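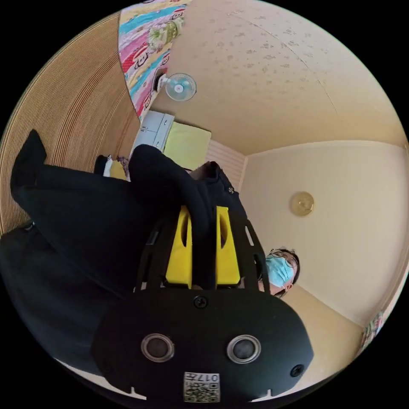 Brusine replacement finger set for hand-held grippers: two months on

We run a small cloth-folding project at Clallgate and get through gripper fingers faster than I'd like. The ones that came with our tools went slack after a summer of shirts and trousers, so I bought the Brusine set in yellow, with some doubts. The seller's page promises 300 hours "without loss of grip". I don't know who sat and timed that.

Fitting. The leaflet says five minutes. It took me 40 for the first tool, most of it spent getting the old pins out of the linkage arms. The new pins are a tight fit and one needed a light rub with fine paper. Do the left finger first and leave its pin a touch proud until the right one is in, or you'll end up doing it twice. The leaflet doesn't mention this. It does have a full page on recycling the box.

Grip. On jersey and thick cotton they're good, I'll admit. The long opening in each finger lets the tip give a little, and a bunched-up jacket stays put. Thin linings are another matter - they slide out if you close on a single layer, and the old fingers had the same fault. Zips and studs mark the yellow surface quickly. So far it looks bad and does no harm.

Upkeep. Lint is the real nuisance. It packs in behind the arms and the fingers stop opening fully, so I brush them out at the end of each session and wipe the face plate and sensors with a dry cloth. After 548 grasps on one tool, the right finger had worked loose enough to rattle. A quarter turn on its screw cured it.

Price. Too high for two bits of soft plastic and four pins. Edet sells a plainer set for less, but theirs wouldn't close square on our older tools and I sent them back.

I'd buy the Brusine set again, grumbling, and only in a pack of 2. Three stars. Udomance had them in stock in September and posted them in a padded bag.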